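# Toaster trips the breaker whenever the electric pot is on

I've been setting my breakfast things out on the big table, with brown paper down to save the top, and I can't get through a morning without the power going off.

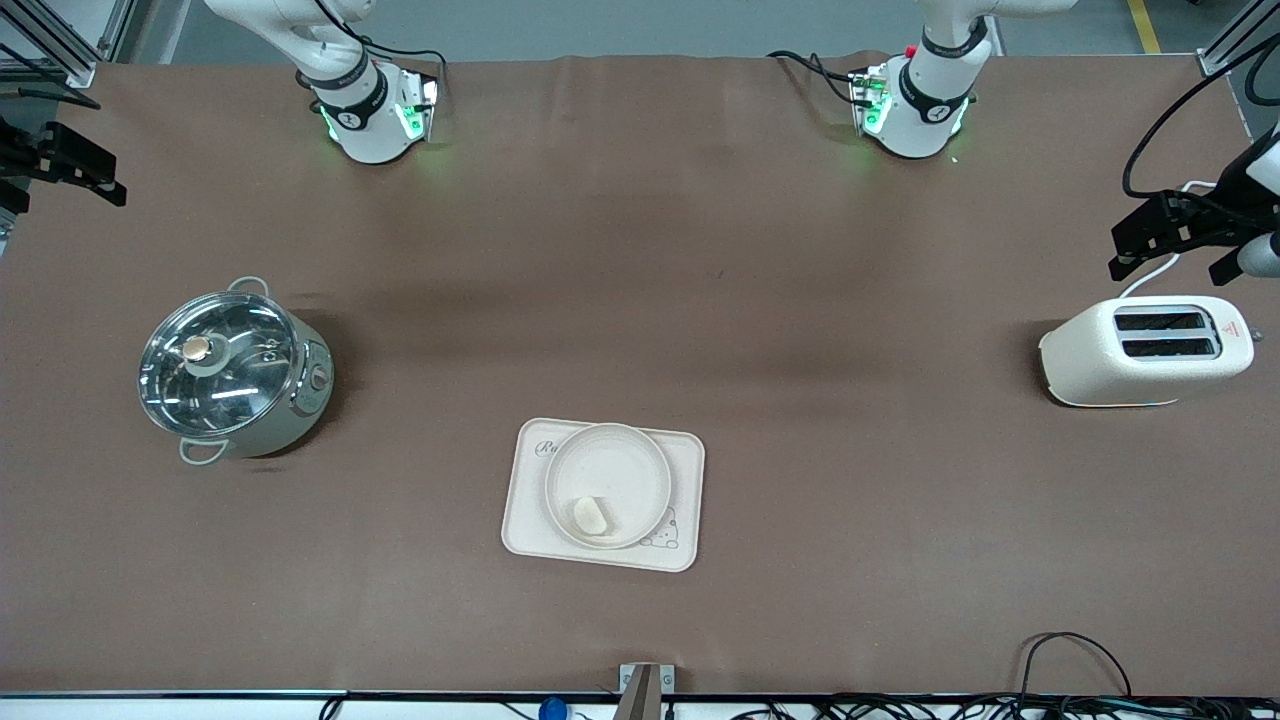
## What happens

**Huguette Perrin**

Good morning, all! I moved into an older house in Turkosstead in March, and the kitchen has exactly one outlet I can reach. The pot goes on first for my oatmeal, then the toaster, and within a minute - click - no lights, no radio. Either one by itself is perfectly fine. Is my toaster bad, or am I asking too much of that poor outlet? I did try swapping the order and it made no difference.

## Replies

**Clémence Courtois**

Oh, I had this same trouble in my first apartment, so you have my sympathy! Your toaster is very likely fine. Anything that makes heat pulls a lot of power, and two of them together can be more than one circuit will carry. Look at the number on the breaker switch - mine said 20 - and then at the watts printed under each appliance. On a 120 volt line, 20 amps times 120 gives you 2400 watts, and for things that run a good while you want to stay under 2000 or so. Add up your two and I think you'll have your answer. Until an electrician can look, make the oatmeal first, switch the pot off, and then do your toast. Please don't let anyone talk you into a bigger breaker on the old wires.

**preltitz47**

get a power strip

**Clémence Courtois**

Please don't, Huguette! A strip is still on the same circuit, and heating appliances should go straight into the wall.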